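Community Ceramics Talk: Speaker Notes
Why We Put Feet on Cups
Forkthorpe Library, evening session (doors 6:30, start at 7)

Opening (keep it short, people are still finding seats)

Welcome. Ask who has a favorite cup at home. Nearly every hand goes up, always. Then ask who has a favorite bowl. Fewer hands. Ask about plates and you get one person, usually at the back. I love this bit and I don't want to rush it — let them talk to each other for a minute.

Say what I'm going to cover: why some cups stand on a stem and most don't, what a potter has to do to make that work, and how to look at one in a thrift store. There will be clay at the end. Yes, you may touch it.

First slide: the row of three shapes

Tumbler, mug, goblet. Leave it up. The tumbler is just a wall and a floor. The mug is a tumbler with a handle, and the handle does a lot (it keeps your fingers off the hot part, it tells you which way to pick the thing up). The goblet solves the same problem from underneath. You hold it by the part that has no drink in it!

Mention that stemmed cups are very, very old and turn up in clay, metal, wood and glass. Don't get dragged into dates. If someone wants dates, send them to the reading list on the handout.

The thing I want people to take home tonight: a stem changes how you drink. You lift from lower down, you tip your wrist a different way, and you slow down a little. Try it with water tonight and then try the same water in a mug. I did this at home for a whole month last winter and I'm still a bit obsessed. 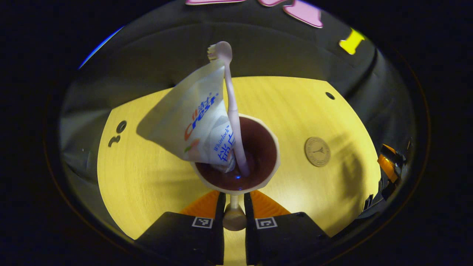 Goblet shape: short stem, wide open bowl, slightly faceted rim.

Proportion

Short stems get overlooked and I'd like to stick up for them. A tall stem is elegant and it tips over when the cat walks by. A short one keeps the weight down near the table and still gives you somewhere to put your fingers. Beginners should start short. I tell my class at Mesudbridge this every term and every term someone makes a tall one first, and it leans, and we all learn something.

Wide bowls: lovely for smell, lovely for cold soup, less good for carrying up the stairs. Do the walking joke here if the room is warm. Skip it if not.

Facets: a facet is a flat cut into a round wall. You can do it with a wire or a cheese slicer while the clay is leather hard. The wall has to be thrown thicker than you think. Show with the practice cylinder, two cuts only, then pass it along the front row. What I like best about facets is how the light breaks at each edge, even under plain matte glaze.

Color: do the cream and white glazes now. They look simple and they are unforgiving, every thumbprint shows. Also the reason I keep coming back to them. Pass round tiles from the Hirano set (18 in the box, please count them back in, I was one short after Vonell).

Making one — demo

Table should already be covered. Clay, wire, sponge, ribs, the small banding wheel. Check that the water bucket is FULL before people arrive.

Throw the bowl off the hump, cut it, set aside. Swap in the bowl I made earlier, already firm. Throw the foot upside down as a little flared tube. Talk while it spins, people like to hear about failures at this point. Tell them about the kiln shelf that got glued to a whole row of feet. Hold up the broken bit of shelf.

Joining: score both sides, slip, press, turn slowly and look at it from the side with your eye down at table level. If it's off center, fix it now. It will not fix itself in the kiln. Compress the join with a wooden tool and wrap the whole thing loosely so the stem doesn't dry ahead of the bowl.

Don't try to finish a glazed piece tonight. The hall closes at 9.

Buying secondhand

Three minutes, no more. Set it on a flat shelf and tap the rim to see if it rocks. Run a fingertip around the inside of the foot. Look at the join under a phone light. Hairline cracks like to hide there. If you plan to drink from it, ask what it was made for, plenty of pretty cups were only ever meant to sit on a shelf.

Hands-on

Give everyone a ball of clay and let them pinch a bowl, then a foot. No wheel needed. Go around the tables and say something nice and specific about each one. Pinched goblets come out wobbly and full of character and I would happily fill a cupboard with them.

Questions

Usual ones: dishwasher (depends on the glaze, top rack, I still wash mine by hand), microwave (no gold or silver trim), how long does it take to learn (you'll make a cup you like sooner than you expect).

Handouts are on the table by the door. Library shelf number for the pottery books is 738, second floor, turn left at the stairs. Tiles back in the box!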